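# The Griseo Story Trunk from Duva

We have been making school things at Duva since 1969, and if you had told our founders that the item teachers write to us about most often would be a trunk full of old-fashioned paper and cloth, they would have laughed and then gone to find a bigger trunk. The Griseo Story Trunk is a classroom kit for heritage months, family history weeks, grandparents' day, the town's anniversary, or any stretch of the school year when you want children to stand up and tell the rest of us about somebody. It was made for kindergarten through 6th grade, and we know of a few 8th grade homerooms that have borrowed one and been slow to give it back.

The trunk itself is a sturdy lidded case on four wheels, with a handle at each end so that two 5th graders can take it down the hall between them (they will volunteer, believe us). Everything inside has its own pocket or sleeve, and the sleeves are labeled in large type with a small drawing beside each word for the children who aren't reading yet.

## What comes in the trunk

- 31 biography folders, each with a one-page life story, a shorter version for early readers, and a blank sheet for the child's own words
- 29 costume pieces in children's sizes, mostly vests, shawls, hats and aprons, all with wide hook-and-loop closings
- A roll-out timeline in heavy canvas, with cloth loops for hanging
- 69 picture cards for the timeline, plus a stack of blanks
- Eight folding name stands for a living museum
- The teacher's book, spiral bound, with letters home you can copy

The folders are the part we fuss over most. Enikő Mészáros rewrote the whole set last May, and she read every one of them out loud to a room of 2nd graders before we sent anything to the printer. If they got restless in the middle of a page, the page was changed. A good many sentences got shorter that way, and one very long paragraph on canal building went out altogether — she still misses it, and so do we, a little.

## Choosing your folders

You can order the trunk with the general set, or you can tell us which months and themes your school keeps and we'll pack it to match. Schools that celebrate all year usually take the general set and then swap in a smaller packet every so often. The packets are called Pal packets, and each one fits the same sleeves, so there is nothing to rearrange. If somebody important to your own town isn't in our list, use the blank folder in the back. We have seen lovely ones written by children on crossing guards, bakers, a great-aunt who drove a snowplow, and a school cook who knew every name in the building.

## Using it with the little ones

Pre-K and kindergarten teachers often ask whether it is too much for their children, and our feeling is that it's fine if you take out one person at a time. Pick one folder, one hat and one card. Let everybody try the hat. Put the card on the timeline together and leave it up until the next one. The teacher's book has a gentle six-week plan along these lines, and you needn't follow it in order.

## Care and storage

Costume pieces go in the washing machine on cold and should be hung to dry. The canvas timeline wipes clean with a damp cloth, but please roll it with the pictures facing out, or the cards start to curl. Lost pieces can be bought one at a time, and a single hat costs very little to mail.
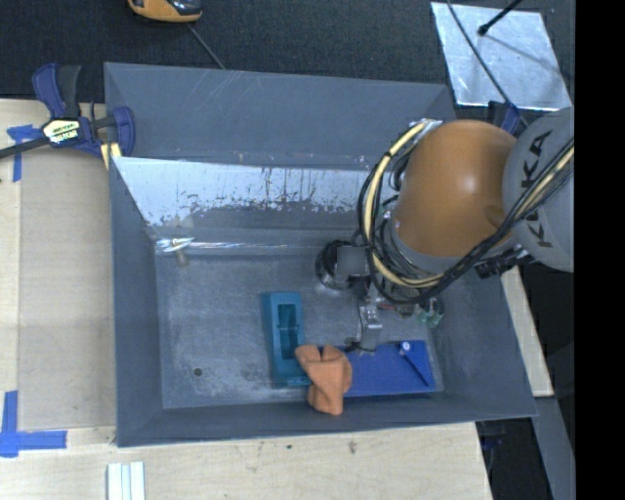
We had ours out for all of February and the vests held up beautifully, writes Clikia, though I do wish the name stands were taller, as my 4th graders kept disappearing behind the tables and the parents had to lean over to see who was who.

Thank you, Clikia! Taller stands are now offered as an extra, in sets of eight, and they fit in the lid pocket if you fold them before the costumes go in. Anyone who bought a trunk with the short stands can trade them for the tall ones and pay only the shipping.

## Ordering

Trunks ship folded flat in two cartons, and putting one together takes a screwdriver and a bit of patience with the wheels. Purchase orders from schools and districts are welcome, and so are parent groups. If you need yours by a certain date for an assembly, put that in the notes box on the order form, along with the grades who will be using it and the best door for deliveries.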